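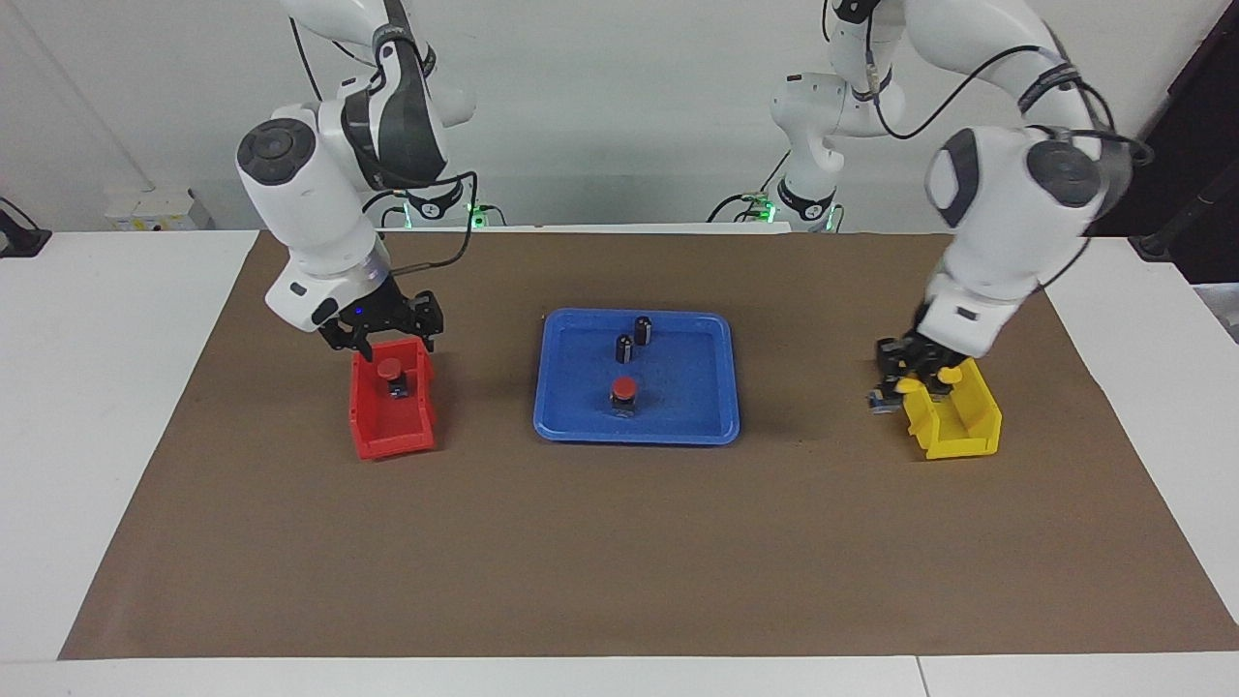
Fig. 1. Red open-fronted bin, tilted forward, on brown paper.

Small Shop Stockrooms – Session 3 handout
Where things live

Last time we got as far as receiving and I talked too long about delivery notes, so the shelving part got squashed into the last ten minutes. I've moved it all here. If you missed session 2, borrow notes from Yanti Rondonuwu, hers are better than mine.

Fixed places and floating places

There are two ways to decide where a thing goes. With a fixed place, the half-inch hinges live in one spot forever, and if you're out of hinges that spot sits empty. With a floating place, anything can go in any open spot, as long as somebody writes down where it went. Big warehouses float nearly everything, and they can, they have scanners and software and people whose whole job is keeping the record straight. You have a back room and a clipboard.

So for a small shop I teach fixed places for the fast stuff and floating for the overflow. My first job was in a hardware store in Enenville that opened in 1907, and I swear the screws hadn't moved since opening day! Staff could find a number eight wood screw in the dark. The overflow upstairs was another matter (I once spent a whole afternoon looking for a case of paint rollers that was under another case of paint rollers).

Bins, drawers, shelves

Everyone has opinions on this and you'll hear mine.

Open-fronted bins are for small loose items you reach for all day. You can see when they're getting low and you can get a hand in without taking anything down. They do collect dust, and people toss the wrong things into them. Drawers keep dust out, but a drawer hides its contents, so the label has to do all the work. Plain shelves are fine for anything already boxed. Please don't put loose goods on plain shelves. I've seen it in nearly every shop I've visited and it always ends up as one long pile.

Color is handy if you keep it simple. One color per department, say, or one color for returns and nothing else. The moment you have a color for "miscellaneous" you've lost the thread, and I say that as someone who had one for years.

Labels

Put the location code on the shelf and the item name on the bin. People mix these up all the time. The code says where you're standing: aisle, bay, level, position, in that order. The name says what should be in there. If a bin goes missing you want the shelf to still know its own address.

Write big. Print if your handwriting is like mine.

The Wanyama exercise

We'll come back to our practice shop, Wanyama, the housewares store from session 1. Its item list has 438 lines. When you sort them by how often they sell, 33 of those lines turn out to be picked every single day. That leaves 405 that aren't, and ten of those are discontinued, so call it 395 that need a slower home.

Take the floor plan from your packet and do the following before we meet again:

Mark the zone between knee and shoulder height on each bay. Daily items go there first.
Keep heavy things low, even if they sell fast. The cast iron is your test case.
Put pairs that sell together side by side (lamps and bulbs, jars and lids).
Leave one bay completely free. Several people filled it last year and then had nowhere for the September delivery.
Give every spot a code, and write out the codes for one full bay by hand.

Anjani Simanjuntak asked after class whether alphabetical order would be easier. It's easier to explain, sure, and new staff like it. But then a fast seller starting with Z ends up in the far corner, and you walk there forty times a day. Try it both ways on paper and trace the walk with a pencil. I'd like to see the two tracings next to each other.

Housekeeping

Plans are due 5th September. Work in pairs if you want, with both names on the sheet. Zulkifli Saragih still has the spare packet if yours has gone missing. Reading for next time is the chapter on reorder points, and bring a calculator – your phone is fine.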